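3. Sound and the sense of time in shared homes

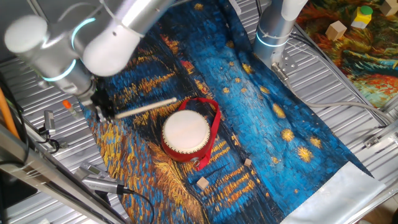
Bromosgate, Thu 14 December

Figure 2. A small drum with a red strap, and two wooden cubes, on a printed mat.

We come now to the part of the study that gave us the most pleasure to write up, and we hope the reader will forgive us if we linger over it a little. In the last section we set out how the households in Bromosgate and Dukwood were found and how the talks were carried out. What follows is about the sounds people told us they lived by, and how those sounds helped them keep track of the day without ever looking at a clock.

In all, 236 people spoke with us, and almost 100 of them brought up a sound before we had asked about one. We had expected church bells and school bells, and we did get a fair number of those, but far more often people began with something much closer to home: a kettle upstairs, a gate with a bad hinge, the neighbor's radio coming on for the farm news (which several people who had never farmed in their lives could recite almost word for word!). One woman in Dukwood told us that she knew her bread was due out of the oven when the boy next door started his scales. She had never met the boy's teacher and could not name a single piece he played, and yet she spoke of his practice hour with real fondness.

Music and small instruments turned up often enough that we gave them a heading of their own in the coding sheet. Drums, whistles, a toy piano with a key that stuck, spoons on a table edge. People tended to remember these by the hour they belonged to and by the person who put a stop to them. "It was before supper, always before supper," one man said of his sister's drumming, "and then my mother would say the soup was up, and you knew it was six." We coded remarks of this kind as closing sounds, following Shetty, whose term we have borrowed with thanks, though we use it a bit more loosely than Shetty does. For us a closing sound may also be a silence, as when a sewing machine stops for the night.

There were 42 households in which two or more members spoke with us separately, and these turned out to be especially rich. In 21 of them the members named the same sound but placed it at different times of day, sometimes hours apart. We did not try to settle who was right. Laurinda Seixas, who led most of the talks in Dukwood, suggested that each person had tied the sound to his or her own chores, and when we went back through the notes with that thought in mind a good many of the puzzles looked a lot less puzzling. The father who heard the mill whistle "at lunch" worked nights, and lunch for him was whenever he got up.

We should add a word on the winter talks, which ran on into January. Windows were shut, and people spoke more of sounds inside the walls, pipes above all.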